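Workplace Organization, Unit 4: Laying Out a Small-Parts Bench
Course notes, C. Ridgeway

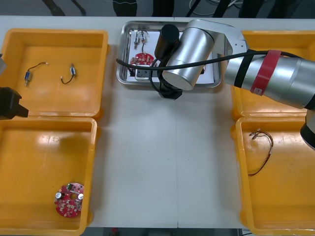
Small electronic parts get lost more often than they get broken. A bench layout is a decision about where each part lives before anyone picks it up, and it should be made before the kits come out of the cupboard. Start with the surface. A light, plain top is best, as thin dark leads show up on it straight away. Give each kind of part its own bin, and keep the bins in columns with a bare strip of table between them. The small vibration motors have an orange bin to themselves, upper left, and a round red circuit board sits in the matching bin below. The steel tray at the top centre has white paper on its floor, with another red board and two more motors on it. Use paper the same way in your own tray. It stops parts sliding on the metal and you can write on it.

Choosing bins
Shallow beats deep for anything you pick up with fingers. You should be able to see the whole floor of the bin from your seat. Rounded corners are easier to wipe out than square ones. Bright colours are fine, but use one colour for the whole bench unless the colour means something. In March we had a group using green for "finished" and green for "spares", and the two got mixed.

Motors and leads
Pick up a motor by its body. Do not lift it by the wires. Lay motors with some space between them so the leads don't tangle — a tangled pair takes longer to sort out than it took to lay out.

Boards
Hold boards by the edge. Tall parts such as capacitors bend at the legs if another board is put on top, so boards go in a single layer. If you have more boards than floor space, get another bin.

Labels
Write the part name first and the stock number second. Stock number 2472 is the board, 563 is the motor. Put the label on the outside of the bin, on the side facing you.

For next class
Draw your own bench layout on one sheet, to be handed to Firdevs Saraç at the start of the lab. Read page 88 of the Clidside manual — the section on trays only.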